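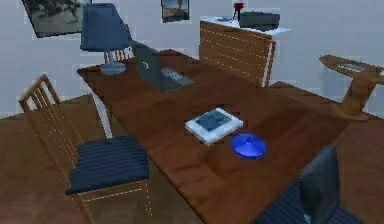

Dostcombe asked us again on Tuesday whether a sim pass counts as a sign-off. No. A sim pass gets you to the supervised run on real hardware, same as last year.

Clollex Tabletop Check Pack, item 1317
Made by Fatska. Rule sheets plus rendered rooms for testing arm software before it goes near people.

What you get
Dining and office rooms — tables, chairs, lamp, laptop, small items to pick and place. Rule sheet for each room, print or screen. Log template, the same one Quezada uses for thier site audits.

House rules (read before first run)
Set the speed cap before loading a room, not after.
Chairs count as occupied. Always. Plan paths that way even if the seat is clear.
Keep-out zone round any screen or lamp, set in the room file. Don't shrink it to get a pass.
500 runs per task, minimum. Any contact with furniture gets logged, light ones too.
2 reviewers on every log. Not the person who wrote the code.
Changed the gripper model? Start the count over.

Not covered
Stairs, pets, hot liquids. Outdoor work. This pack doesnt replace your own risk assessment or whatever your local rules ask for.

License
Per site, 90 days, renewable. Logs stay readable after it lapses — new runs don't start.

Ordering
Quote item 1317 and your site name. Download link goes out same day if we get it before noon.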